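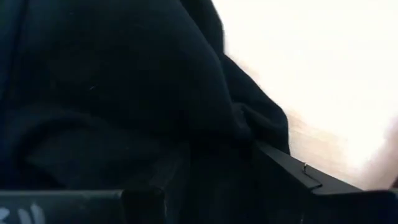

Home | News | Builds | Forum | About

Workshop news / Robotics / Textile handling

Two-arm laundry build reaches sorting trials

12th June

Members of the Skustura shared workshop have begun sorting trials with a two-arm machine intended to pick up clothing and put it on hangers. The arms are mounted on an aluminium extrusion frame at opposite sides of a light wooden table, each with a black gripper.

Wajid Qureshi, who leads the build, said grasping has taken up most of the work so far. Dark cloth is the hardest case, as the wrist cameras return little detail from it and the fold edges are easily lost.

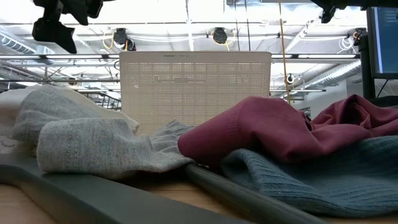 Ribbed knits are easier to locate but stretch when lifted, so the grip point moves. Grip force is now limited in software, and the fingers close in 3 steps with a short pause between each.

The group has logged 1,054 grasp attempts, 267 of them on knitwear. Young-sook Cheon wrote the control code and Jong-dae Wi assembled the frame. 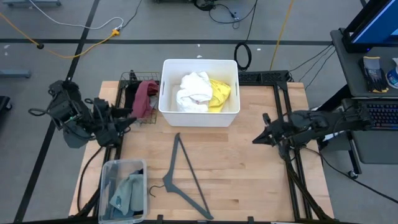 Hanging will be added once sorting is reliable. The present plan is to insert the hanger with one arm while the other holds the collar open - a step that has so far been tested only in simulation. A full run with eight garments is planned for August. Drawings and the parts list will be released after that.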